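Hand Tools and Bench Practice
Handout 4: Screwdriver handles

Read before the second workshop session. Bring the completed sheet from Handout 3.

1. Scope

The handout covers the handle only. Blades, tip geometry and fit to the screw recess were covered last time and are assumed here. Powered drivers come in October and are not discussed.

2. Terms

Butt: the rounded end of the handle that bears on the palm. Also called the cap when it is a separate part or a separate color.

Grip: the section held by the fingers and palm when turning under load.

Neck: the narrowed section between grip and blade. Used with thumb and forefinger for fast, light turning.

Core: the hard body of the handle, into which the blade is fixed. Often visible only where the outer layer has been left open.

Overmold: a softer layer formed over the core.

Insert: a panel set into the grip, flush or slightly recessed. An insert may be a window onto the core or a separate piece.

3. Torque and diameter

The hand applies a tangential force at the surface of the grip. Torque is that force multiplied by the radius. For the same hand force, a thicker handle gives more torque and a thinner handle gives faster rotation.

Worked figure. A grip 30 mm in diameter has a radius of 0.015 m. With a tangential force of 300 N the torque is 300 x 0.015 = 4.5 N m. Increasing the diameter to 36 mm gives 5.4 N m for the same force. The force is set high for easy arithmetic. Do not treat it as a typical value for one hand.

The gain does not continue without limit. Once the fingers can no longer close around the grip, the available force drops faster than the radius rises.

4. Surface

Friction between hand and handle decides how much of the available force can be used. Smooth hard plastic is adequate with clean hands and poor with oily ones. Rubberized surfaces raise friction. Texture adds to this, and also leaves somewhere for dirt to collect.

Textures in common use are flutes, cross-hatching and raised dots. Flutes run along the handle and resist rotation in the hand. Dots have no preferred direction, so they resist sliding along the handle as well as around it. Coarse dots become uncomfortable over a long job – fine ones less so.

The butt is normally left smooth. The palm has to pivot on it while the fingers turn the neck, and a textured butt would drag.

5. Color and inserts

A black grip with a bright yellow butt is a common arrangement. Tools stored upright in a rack, handle up, are found by the color of the butt, and a dropped tool shows up sooner if some part of it contrasts with the floor.

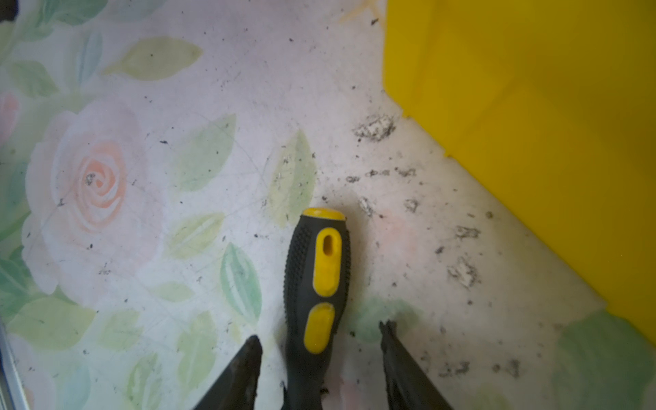 One remark from the previous group, sent in by e-mail, was that color on the butt should mark the recess type, as it does in the Pistus rack, and that a set with identical butts wastes time at the bench. The point is fair for a fixed rack. It fails when sets from different makers are mixed, as there is no shared code between them. Check the tip before use in all cases.

Inserts on the grip break up the soft layer. Where a narrow strip of rubber separates two inserts, examine the strip at both edges for lifting. A hanging hole near the end of the handle should be checked for cracks starting at its rim, particularly on tools kept on hooks.

6. Inspection procedure

Work through the steps in order and record each result on the sheet.

Step 1. Wipe the handle with a dry cloth. Use a soft brush on textured areas.
Step 2. Inspect the butt for chips and for flattening from hammer blows. A struck handle is withdrawn from the rack.
Step 3. Press the grip with the thumb at several points. Note any movement of the soft layer over the core.
Step 4. Run a fingernail along the edge of each insert. Note gaps.
Step 5. Hold the blade in the vise with soft jaws and turn the handle gently both ways. Any play between blade and handle is a failure.

7. Cleaning and storage

Mild soap and water for all handles. Solvents soften some overmolds and leave them tacky. The Cateck degreaser on the wash bench is for metal parts only. Dry the hanging hole with the corner of a cloth.

Store handles up in the Plorwood racks. Do not leave tools on the windowsill; prolonged sun hardens the soft layer.

8. Exercises

a) A grip is 28 mm in diameter and the tangential force is 100 N. Find the torque.
b) Measure the grip and neck of one tool from the Addo drawer. Find the ratio of the torques available at each for equal hand force.
c) Sketch the same handle from the side. Label butt, grip, neck and any inserts.
d) Inspect 7 tools from your rack by the procedure in section 6. Attach the sheet.

Hand in at the start of Session 5. Units are required on all answers.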